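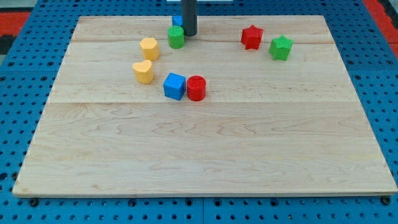 4.2 Do recommendations predict finishing?

The second claim we set out to test is the one most often repeated in school library newsletters: that a warm personal recommendation from an adult makes a child more likely to finish a nonfiction picture book. We were doubtful of it before we began, and the data have not done much to change our minds.

The Zeltley loan records cover 500 checkouts of narrative nonfiction over a single school year. For each one, the library logged whether the book had been placed on the "staff loves this" shelf at the time of the loan. Earlier work on the Golestani reading diaries treated a return within two weeks as a finished book. We see no good reason to accept that. A book can come back early because it was read in one sitting, or because it was dull, or because a parent was clearing out a backpack on Sunday night. We therefore counted a book as finished only if the child could retell the ending to a classroom aide, who did not know which shelf the book had come from.

Under this stricter test, the gap between recommended and other titles nearly vanishes. Recommended books were borrowed more often, as everyone expects. They were not retold more often in any grade except second, and the second-grade result rests on one classroom whose teacher had also read several of the titles aloud. Once that room is set aside, nothing is left that we would want to defend.

Figure 1 shows small colored blocks on a board. In a separate sorting task, children ranked the books they had borrowed. We had hoped the ranking would work as a gentler measure than retelling. It was of limited use. Children in the pilot group, 24 in all, changed their rankings freely when asked again a week later, and 7 of them put a book they had never opened in first place. The cover seems to have done most of the work there. We report the rankings in the appendix for completeness but draw nothing from them.

Supporters of the Desov method will say that a shelf sign is a poor stand-in for a real conversation, and they have a point. A child who hears a librarian talk for five minutes about a daring stunt or a shipwreck is getting something a sign cannot give. But the Desov reports do not separate the talk from the book chosen for it. Librarians talk up the books they think will go over well - usually true stories with a strong plot and a clear danger - and those books may well be finished without any help. Until someone has adults recommend titles drawn at random, the effect of the talk itself is a guess.

The Uvareo trial came closest to doing this. It assigned 20 titles to be recommended or left alone by the flip of a coin, and it found a small gain. We would be happier with that gain if the same adults had not both given the talks and scored the retellings.

None of this means that recommending books is a waste of time. It does get them off the shelf, and a book that stays on the shelf will not be read by anyone. Our complaint is with the stronger claim, which slides from borrowing to reading without stopping to check. Section 4.3 looks at the same loans by length of book.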